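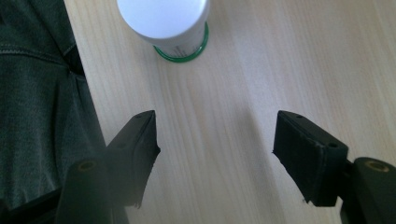 Why did the binding pucker at the corners? The walking foot pressure was set too high for the Prevanik batting.

18 October 2019. Test sandwich no. 19, Uvard cotton top and back. Straight-line quilting at stitch length 3.0, then again at 2.5 – the second held flatter. Foot pressure down 2 notches, no puckers on the last three corners. Thread was the Gekmont 50 wt from the 3000 yd cone, more than 423 yd used since April. Tension left alone. Press seams open before the next sandwich. 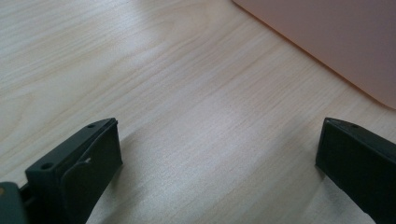 Next: Mushi panel

Cut binding at 2 1/4 in, straight grain. Repeat corners at the lower pressure. Bobbin case still needs cleaning.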